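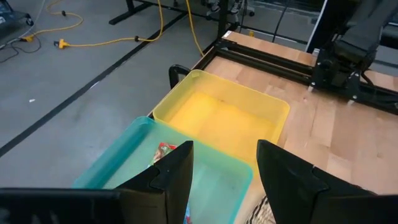
Seed swap season is here, and this year Saxena Garden Club is doing it by mail and by porch pickup. The packets have started coming in and Neelam Bhardwaj has offered to do the sorting again. If you are sending seed, please sort it at home first. Shallow plastic trays are the easiest thing to work with, one color for each kind of seed, like a yellow one for flowers and a teal one for vegetables, set side by side on a table with good light. Small seed rolls, and a tray with even a thin raised rim will catch most of it.

Packets should be paper. Coin envelopes are good, and so are folded squares of printer paper taped on three sides. Please don't send plastic bags. Last year we had several bags of bean seed go moldy in the mail, and we had to throw out the packets next to them as well. If your seed doesn't feel completely dry, leave it out on a plate for another week before you pack it.

Write the following on every packet: the name of the plant, the variety if you know it, the year you saved it, and your first name. If you bought the seed and are passing along the rest of the packet, write "bought" and the year. If you don't know the variety, write "unknown" and say something about it. "Unknown red tomato, medium, does well in a pot" is a perfectly good label. A packet with nothing on it goes in the compost.

Squash and pumpkin seed needs a note. These cross easily with each other, so if you grew two kinds of zucchini or had a neighbor growing pumpkins, the seed you saved may give you something odd. You can still send it, but mark it "may be crossed" so people know what they are getting. The same goes for cucumbers if you grew more than one kind. Tomatoes, beans, peas and lettuce mostly keep to themselves and don't need the note.

The list so far has 41 varieties on it. We have plenty of marigold, cosmos, sunflower, kale and pole beans. We are short on peppers, onions, leeks and anything that grows well in shade. Somebody asked for purple carrots. Carrots don't flower until their second year, so if you left any in the ground over winter, think about letting a few go to seed this summer.

Vangelis Mitsotakis-Vlachou is giving away seed from the long green pepper he calls Ikik. He has grown it against the south wall of his garage for years and says it will ripen here if you start it indoors by the first week of March. He starts his on top of the refrigerator and moves them to a window as soon as they are up. He says the most common mistake is putting them outside too early, and that a pepper plant that has been chilled in May sulks until July. Limit of 2 packets per household on these, so there is enough to go around.

A word on old seed. Onion, leek and parsnip seed is hardly worth keeping past a year. Beans, peas and tomatoes are usually fine for several years if they were kept cool and dry. To check, put ten seeds on a damp paper towel, fold it up, put it in a jar with the lid set on loosely, and look at it after a week or so. Peppers and parsley need longer. If fewer than half have sprouted, sow thickly or start over with fresh seed. We would like you to do this with anything more than three years old before you send it in.

We also have a box of 500 wooden plant labels left over from the fall sale. They are free to members. Take what you need when you come by for your packets. Pencil lasts longer on them than most markers do - the marker on mine had faded by the middle of summer.

Pickup is from the bench on Neelam's porch on Plomar Street. Orders will be in paper bags with your name on the front. Please wear a mask if others are there and wait on the walk until the steps are clear. If you can't get to Plomar Street, send a stamped envelope with your list and we will mail your seeds back to you.

We hope to hold the plant sale outdoors in September, in the lot behind the Zullavon building, but nothing is settled. If you are dividing perennials this spring and have room to pot up a few extras, please do. Daylilies, hostas and iris always sell. Mint does not, and we would ask you to keep it at home.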